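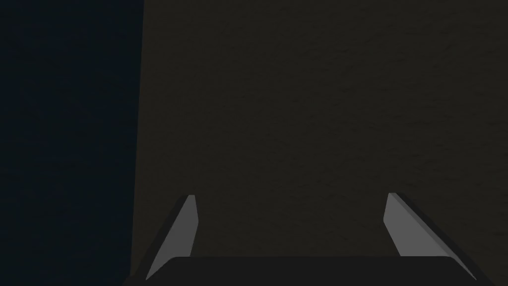

Vibeke Holst wrote in the margin of last term's handout that if the short story is supposed to be short, somebody should have told the lecturer. Point taken. These notes are briefer.

## Week 4: Withholding

Reading: "The Delus Ferry" (course reader, p. 241) and the first two chapters of *Eredo*. Both are set at night, and both narrators know more than they let on.

**Withholding and cheating**

A narrator who leaves something out because she can't bear to say it is withholding. A narrator who leaves it out so the author can spring it on page 299 is cheating, and readers hold grudges. Nørgaard calls the second kind "the locked cupboard" — you'll meet the term again in the essay questions, so write it down.

Look at how *Ferry* handles the brother. He's mentioned in the opening paragraph, then dropped for eleven pages. His coat keeps turning up. By the time the purser asks after him, we've already worked out the answer and are hoping to be wrong.

**Darkness as a setting**

Easy to overdo. Student drafts tend to open with a power failure, a cellar or a moonless paddock, and then supply 885 words on how little can be seen. Pick one sound or one texture and get on with it. Fikier, the town in *Eredo*, gets a single unlit stairwell and a smell of kerosene.

**Terms**

- *Paralipsis*: giving less than the point of view would allow
- *Ellipsis*: skipping time (also the three dots, which you are rationed to two of per story)
- *Delayed referent*: "it", "him" or "the business in May", unexplained

**For the tutorial**

Rewrite the purser's scene so the brother is never mentioned. Bring a printed copy, double spaced. The longest submission last year ran to 1,243 words and was mostly weather.

Mogens Nørgaard's essay is on reserve at the library desk, two-hour loan. The photocopier on that floor still eats coins.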